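Gultby Periodical Display Rack, Model 3310

Manufacturer: Cantero
Product group: Library and waiting-room furniture
Mounting: Wall or freestanding
Availability: Made to order, built at Himville

Overview

The Gultby 3310 holds current magazines face out, with the full cover visible and back issues stored flat behind it. Each display position is a sloped steel shelf hinged along its top edge. Lifting the shelf gives access to a storage bay. The rack is intended for public libraries, staff rooms, clinics and other places where periodicals are handled all day and changed often.

The shelf slope has been revised for this model. On the earlier rack, thin issues with light paper tended to slump forward at the top corners after a few days on display. The new slope is shallower and the front lip is lower, so the cover rests against the shelf over its full height and the bottom line of cover text stays in view.

Shelf finish and glare

Coated covers reflect light in narrow bands, and dark covers show this more than pale ones. A small bend in the sheet is enough to move the band across the title. The shelf is finished in a matte powder coat that adds no second reflection of its own, and its flat back plate keeps the cover from bowing.
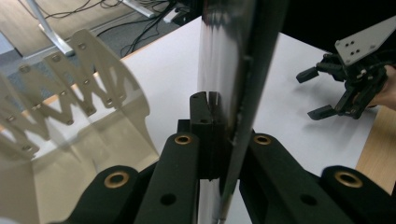 Reflection along one side of a dark, glossy, gently curved surface.

For rooms with ceiling lights directly over the rack, the clear retaining panel should be ordered in the satin version. The polished version is sharper to read through but will repeat the outline of the light fitting. Both panels are the same thickness and can be exchanged on site.

Display shelf

The clear width between the side guides is 283 mm. This takes the common magazine sizes upright, including most oversize news and design titles. Tabloid newspapers must be folded once. The side guides are rounded on the inner face and do not catch on loose inserts.

The hinge is a continuous steel pin with nylon bushings. A friction stay holds the shelf open in any position past the halfway point. The stay is set at the factory and can be tightened with the hex key supplied. It should not be oiled.

Storage bay

Back issues lie flat on a perforated steel base, which lets air pass beneath the stack. Glossy paper stored tightly against a painted surface can stick in humid rooms, and the perforated base reduces the contact area. A removable divider splits the bay into two parts for titles that share a shelf.

Load should be spread evenly. Bound volumes are heavier than loose issues of the same height and should go in the lowest row.

Labels

Each shelf has a label channel along the front lip. It accepts plain card or printed strips. For collections in several languages, we suggest setting the title on the label in the script used on the cover, with a romanized form after it. Readers match the label to the masthead by shape, and staff who do not read the script can still return the issue to the right place. Mastheads differ widely in position and color, so the label should not be relied on to repeat the cover layout.

Library barcode labels are best placed near a lower corner of the front cover. In that position they can be read with the issue on the shelf, and they stay clear of the masthead.

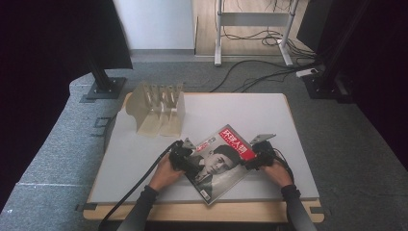 Frame and fixing

The frame is welded steel tube with adjustable feet. Freestanding units must be fixed to a wall or to a second unit placed back to back. On carpet, set the feet after the rack has been loaded and check them again a month later — carpet pile packs down under load and the frame can lean.

Wall units hang from a steel rail. Wall anchors are not supplied, as the correct type depends on the wall.

Installation notes

Assembly requires 2 people. Fit the frame first, then the storage bays, then the display shelves from the bottom row upward. Leave the hinge pins loose until all shelves in a column are in line. The instruction sheet, prepared by Demetrio Vallejo, is packed in the top carton with the hex key.

Care

Wipe painted parts with a damp cloth and mild soap. Do not use solvent cleaners on the clear panels. Adhesive left by old labels can be removed from the channel with a plastic scraper. Replacement bushings are supplied by Femon and are ordered under the rack model number.

Supplied with each rack

Frame or wall rail, as ordered
Display shelves with hinge pins and friction stays
Storage bays with removable dividers
Blank label strips
Hex key and instruction sheet

Warranty and orders

The frame and hinges are covered for 2 years from delivery. Clear panels and label strips are excluded. Quotes and paint samples are handled by Encarnación Bravo at the Himville office; for replacement parts, contact Sotiris Vasilakis. Please state the model number and whether the rack is wall-mounted or freestanding.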